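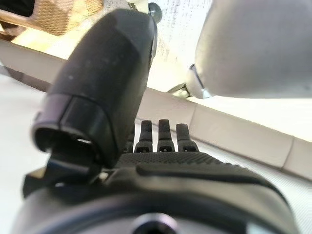
Nirside Cricket Club - Frequently Asked Questions

Joining and playing

How do I join?

Fill in the form on the Membership page or pick up a paper copy from the bar. You can come to two net sessions before you pay anything. After that we need your form and your first payment before you can be picked for a match.

Do I need to have played before?

No. The Third XI plays friendlies only and takes complete beginners. If you have played league cricket elsewhere, tell us the level and we will put you in the right net group.

What does it cost?

Full adult membership is $400 for the season. Players can pay in one go or in four installments, the last of them due before the end of July. Social membership is a separate option and does not cover match play. There is no extra match fee for home games. Away games carry a small charge for tea, collected by the captain on the day.

I'm transferring from another club. What do I need?

A clearance from your old club, sent by their secretary to ours. We can't register you with the league until it arrives. If you owe your old club money they may hold the clearance back, so sort that out first.

Training

When are nets?

Indoor nets start in March at the Brurnlow sports hall, 7 p.m. to 9 p.m. We move outdoors once the square is ready, usually four or five weeks later. Juniors have the first hour outdoors and adults follow.

Do I need my own equipment?

You need whites and suitable shoes. The club has two kit bags with pads, gloves and bats that anyone can use. Helmets are available in junior and adult sizes, but most players end up buying their own for the fit. Spikes are not allowed in the hall.

Who runs coaching?

Aoife Cullinane is head coach and looks after both the women's side and the juniors. Wian Mtshali takes the bowling group. If you want a one-to-one session, ask either of them directly - the club doesn't handle those bookings.

Matches

How is the team picked?

Mark your availability by 6 p.m. two days before the game. Captains pick that evening and teams go up on the noticeboard and the club page. If you haven't marked yourself available you won't be considered, even if you played the week before.

What happens if I have to drop out?

Call the captain. Please don't send a message and assume it has been read. Late withdrawals without a good reason mean you go to the back of the list for the next match.

What format do you play?

The First and Second XIs play 45 overs a side in the league. The Third XI plays 35 or 40 depending on the opposition. The Mikuš Cup is a Twenty20 knockout played on weekday evenings, with a 6 p.m. start. Cup ties that are rained off are replayed once and then decided by a bowl-out.

What is the rule on young fast bowlers?

Anyone under 19 has a limit on overs per spell and overs per day, and it applies at training as well as in matches. The tables are on the Juniors page. Captains are expected to know them, but parents should feel free to remind them.

Spectators and the ground

Is there a charge to watch?

No, except for the Mikuš Cup final when we host it. Members get in free to that too.

Can I bring a dog?

Yes, on a lead and outside the boundary rope. Dogs aren't allowed in the pavilion.

Where do I park?

Use the field off Millell Lane. The spaces next to the pavilion are for the umpires, the visiting scorer and anyone with a disabled permit. Cars parked along the straight boundary at the lane end are there at the owner's risk - the club does not pay for broken windshields.

How is the new scoreboard being paid for?

The target is $4,000. The club has put in $1,000 from bar income and the rest is coming from the raffle and sponsored match balls. To sponsor a ball, leave your name behind the bar.

Can I hire the ground?

Yes, on dates with no league or junior fixture. The fee includes the pitch, the changing rooms and the scoreboard, but not umpires or catering. Send your preferred date and an alternative through the Contact page.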